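We use cookies to remember your display settings and to count page visits. Accept | Decline | Cookie settings

# Kivness Towel Folding

README and data card, third release

Kivness is a set of recordings of people folding household cloth at small tables. Most of it is microfiber cleaning towels, with a smaller share of blankets and other soft items. It was put together at Okbridge by Jin-sol Cheon, Si-eun Yoon and Na-rae Geum. Bo-ram Wi wrote the folding guide and Kyung-tae Wi looks after the files.

This card covers what was folded, how, on what kind of surface, and what to watch for when using the recordings. Loading instructions are in `docs/loading.md`.

## Contents

- 798 recordings of a single towel folded from flat to finished
- 323 recordings that start from a towel already folded once or more
- 200 recordings of other cloth, mostly blankets and throws

Each recording has an overhead view from the folder's head and one close view per hand. Each one also has a short text note with the cloth type, the starting state and the fold that was asked for.

## The towels

The towels are microfiber with a stitched binding. We bought them under the Tokis name in several colors and washed them before first use, without softener. Softener changes how microfiber grips itself, and we wanted the layers to stay put once they were laid down.

Binding matters more than color. A dark binding on a light towel gives a clear line to fold against, and people using the set for edge detection should start with those. Where the binding matches the towel, the edge gets lost as soon as there are two layers.

Loose thread ends and short tails of binding were left alone unless they were long enough to catch. If you are labeling corners, do not take a tail of trim for the corner itself. The corner is where the two hems meet.

## Folds

The guide has two folds for towels.

**Long strip.** Lay the towel flat with a short side toward you. Bring the left side over, then the right, and smooth from the middle out. The result is a long strip pointing at the person folding. Both far corners are then picked up together and the strip is brought toward the near end.
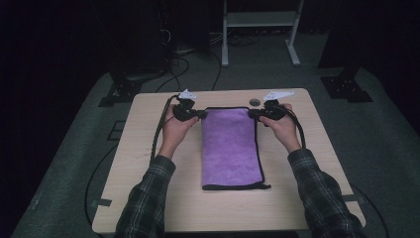
Folders were asked to keep the two far corners level as they lifted. When one side goes up first, the layers slide and the strip comes down crooked. We kept the crooked ones. They are tagged `skew` in the notes, and the correction that follows is often the more useful part of the recording.

**Square.** Fold in half, turn, fold in half again. This one is faster and there is less to say about it. The guide asks for the folded edge to face the person at the end, but plenty of recordings finish the other way around. Check the `edge_side` field before sorting by it.

A fold counts as finished when the folder lets go and does not touch the cloth again for a full breath. It does not have to be neat. Neatness is scored separately, from 0 to 3, by someone who did not do the folding:

- 0 – came apart or was left open
- 1 – holds its shape, edges well off
- 2 – edges close, some bunching
- 3 – edges lined up, flat on top

Two people scored each recording in the first release. From the second release on it was one person, with a second look at anything scored 0.

## Blankets and fleece

The heavier cloth was added after a request from a group working on laundry sorting. It includes curly fleece, flat fleece and a few knitted throws from Bang. None of these fold like a towel. Curly fleece is springy, the layers push apart, and a third fold will usually open again on its own. 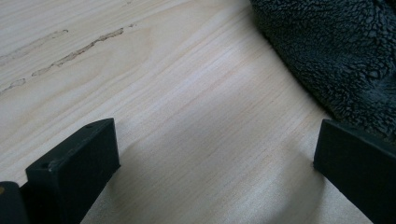 For that reason the neatness score is not given for thick cloth. The notes have a `stack_height` field instead, marked low, medium or high. It was judged by eye, so treat it as a rough sort and nothing finer.

Dark fleece is also hard to read in the close views. Folds and shadows run together, and the boundary between cloth and table may be the only clean line you get.

## Tables

The tables are pale and wood-grained. Keep this in mind when separating cloth from background, as grain lines can pass for wrinkles or hems at close range. A simple threshold on brightness works for purple and dark gray cloth and fails for cream.

Table surfaces were wiped down at the start of each session and once more after lunch. Lint from new towels was a nuisance in June, when the second batch was opened, and bits of it may show up in the close views from that month.

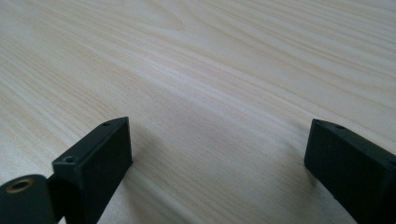
## Known problems

- Cloth type was entered by hand. `microfibre` and `microfiber` both appear. They mean the same thing.
- Some notes give the starting state as `flat` when the towel still had a corner turned under.
- Left and right are always from the folder's side of the table. An earlier version of this card had it the other way around in one place.
- Session lighting was not fixed. Afternoon recordings tend to be warmer in color.
- The square fold is underrepresented. Do not use the fold counts as a guide to how people fold at home.

## Use

Free for research and teaching. Please name the Kivness release you used, as the starting-state notes were revised between the second and third. Corrections to the notes are welcome through the issue tracker – give the recording name and the field, and Kyung-tae will make the change in the next release.

## Related items

- Kivness folding guide, with drawings
- Kivness release notes
- Okbridge table setting notes
- Labeling hems and corners: a short handout
- Washing and storing study towels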